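Why Do We Sort Things Into Trays and Baskets?
By Marjorie Pickering
Updated 2019-04-02
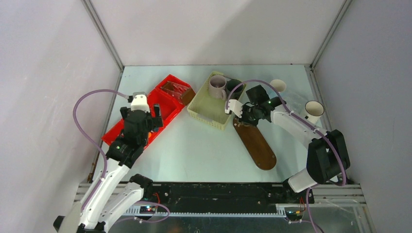

A divided red tray and a cream-colored basket on a table.

Sorting means putting things into groups. Each group needs a rule. "All the orange things" is a rule. "All the things I use for drawing" is another rule. The same crayon can fit both.

Once you have a rule, you need somewhere to put the group. A container with low sides is called a tray. A container with taller sides is usually called a basket, a bin or a box.

What is a partition?

A partition is a wall inside a container. The red tray in the picture has one partition, so it has two compartments. A compartment is a space with its own sides. If a tray has three partitions running the same way, it has 4 compartments. Count the walls, add one, and you have the number of spaces.

Partitions also limit sliding. When you tip a tray, small objects move toward the low side until something stops them. In a tray with no partition, that is the outer rim. With a partition, each object can travel only as far as the nearest wall.

Why use plastic?

Many trays are molded. Melted plastic is pushed into a metal shape called a mold, and it hardens as it cools. The tray comes out in one piece, partition included — there are no joints for crumbs to get stuck in.

Why do some baskets have holes?

The basket in the picture has a lattice on its sides. A lattice is a pattern of crossing strips with gaps between them. Gaps use less material, which makes a basket lighter. They also let air pass through. The disadvantage is that very small things, such as beads, can fall out.

A container inside a container

There is a clear plastic container in one compartment of the tray. Putting a smaller container inside a larger one is a simple way to make a group within a group. Clear sides let you check the contents without opening anything.

Try it

Collect 19 small objects from one room. Choose a rule with two groups and sort them. Write down how many are in each group. Now mix them up, choose a different rule and sort again. The two numbers may change, but they should still add up to 19. If they do not, look under the table.

Words to know
Compartment: a separate space inside a container.
Lattice: crossing strips with gaps between them.
Partition: a wall that divides a space.
Rim: the top edge of a container.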